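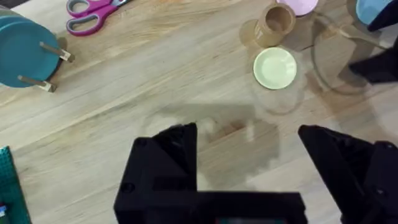 Slide 1. Wrist camera view, fingers open, before a pick.

28 Oct 2021
Kha Trương

Thanks for the slot. I've got one slide to leave up and the rest is talking. Quang Khổng did half of these trials and is at the back if you want the wiring questions answered properly.

We had two grippers to choose between for the tabletop cell. The Eler is the two-finger parallel one. The Skukberg is the softer one with the rubber pads. Same arm, same controller, same wrist camera for both. We wanted to know which one to keep on the arm until February.

Say how the test was done. 343 picks in all, split between the two. Household things on a wooden table: plates, cups, a saucer, scissors, clear glass. Objects were moved between picks by whoever was not driving. Lighting was left alone. A pick counted if the object was lifted and held for seven seconds. If it slipped and was caught again, that was a miss.

Point at the slide. Look at the gap between the fingers first. The camera sees both of them at the bottom of the view, so you can line up by eye, and we did for most of the first week. The cost is that the fingers take up a good part of the picture. Then look at the grey shadow on the wood in the gap. The arm throws that itself. Our depth estimate didn't mind it, but the edge finder did, and we had to raise the threshold.

Cup on its side. Both grippers managed this. The Eler wants to come across the body of the cup and needs the angle right. The Skukberg is more forgiving but it squashes thin walls if you leave the force at the default. Turn it down to 40 per cent. Quang has the settings file.

Saucer. Low and shallow, with a raised rim. The Eler gets one finger over the rim and pinches. The Skukberg pads are too thick to get under anything that flat, and we lost most of its saucer picks that way. We tried chamfering a spare set of pads. A bit better, still not good.

Clear glass. Ask the room who can find the bowl round the saucer. It is faint from this height, and there's another ring of clear glass to the right of it. The camera has the same trouble. Misses here were down to the camera and I have left them out of the gripper comparison. They are in the full table, on a separate line.

Scissors. Go for the handles. Neither gripper was reliable on the blades and I would not spend more time on it.

Plates in the rack. The Eler was clearly ahead. A finger has to go in beside a plate standing on edge and there isn't much room. The Skukberg tended to push the neighbouring plate.

Controller. We ran everything on the Hladun box. Over 200 picks in, it began dropping the gripper feedback now and then. A firmware update cured it. If yours is older than the summer, update before you start.

What we decided. Eler stays on. The Skukberg goes to the Bavavmont site, where they mainly handle soft packets and it should suit them better.

Still to do: repeat the glass picks with a side light, and try the camera mounted a little higher so the fingers cover less.

Questions. If someone asks about price, give them the sheet.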